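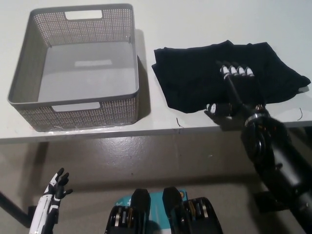

Raffaele Carbone wrote on 04/10/2021:

> Can someone explain to me why feed wheat keeps climbing when every
> farmer I talk to says the crop was decent? I had two quotes from
> Vurent in the same week and the second was dearer by enough to
> make me put the phone down. I've got 60 ewes to get through to
> spring and I'm half minded to sell the lot as stores. Is anyone
> buying forward, or are we all sitting on our hands?

Hello Raffaele, hello all,

I wouldn't sell the ewes just yet! I had much the same shock with Vurent, and when I rang to moan the chap was quite open that they price off the futures and add the haulage afterwards. So a decent crop round our way doesn't count for much if millers abroad are short and the boats are dear. We can have full sheds in the valley and still pay what the port pays, give or take the lorry.

The lorry is the bit I'd look at, by the way. My last invoice had the delivery charge on a separate line for the first time (it always used to be rolled in) and I was quite taken aback by how much of the rise was in there and how little was in the grain. Ask them to split it out for you. If they won't, try Dafis, who still let you collect from the yard if you bring your own trailer and get there before they shut for lunch.

As for buying forward – yes, I have, but only part of it. I fixed half my winter barley in July, when it looked expensive, and of course now I wish I'd done the lot. Two years ago I did the opposite and fixed everything, then watched the price slide all the way to Christmas, so I've stopped thinking I can read it. Half now and half later suits my nerves.

Rudar will do a fixed price on small tonnages, but you have to pay a deposit of 100 pounds and they want the dates agreed up front. Read the bit about late collection. I didn't, and it cost me.

Beans might be worth a look too. My neighbour swapped some of his bought-in protein for beans grown over the hill and his ewes did fine on them, though he had to get them rolled and he grumbled about the dust. I can ask if he has any left to sell.

One last thing: is anybody else going in on the Sondader order? They drop the price a fair bit if the load goes over 800 bags, and as of last night we weren't there. I'm down for my usual, plus a few for my sister. If you want adding, send me your number of bags and whether you can take a pallet off a tail lift, off list please so we don't clog everyone's inbox again.

Best to you all,
Hilary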